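Rinell Updates Garment Care Guide for Zippered and Hooded Items

Fri 26 July

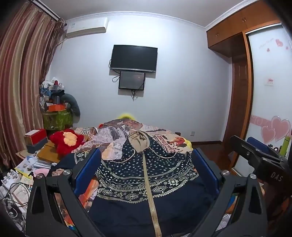 Navy patterned jacket with a metallic zipper, beige hood lining and white drawstring cords.

Rinell, the household textile service based in Cadwaladr, has released a revised edition of its garment care guide. The new edition adds a section on hooded jackets with full-length zippers, a category covered only briefly in the previous version.

The section gives a folding sequence for use on a bed or other flat, soft surface. The zipper is closed to the collar and the garment is laid face up. Sleeves are folded across the front, one over the other. The hood is flattened with its lining inward and turned down over the collar. Drawstring cords are evened out and tucked inside the hood. The body is then folded in half from the hem.

The sequence was tested at the company's Susard site on 129 garments of mixed weight and lining. Each was folded, stored on an open shelf for two weeks and inspected for creasing along the zipper line. Garments stored with the zipper open showed more distortion at the hem than those stored closed.

"Most of the questions we receive concern the zipper and the hood," said Myung-ja Ahn, head of textile care at Rinell. "The earlier guide treated a hooded jacket like a sweater. The fold lines are different."

Meirion Voyle, who edited the guide, said the tables on fabric weight and shelf depth had also been corrected.

A first printing of 1,000 copies will be distributed to Rinell customers in July. Additional copies may be requested from the Susard office. The storage box dimensions cited in the guide refer to the Sastutska range, medium and large sizes.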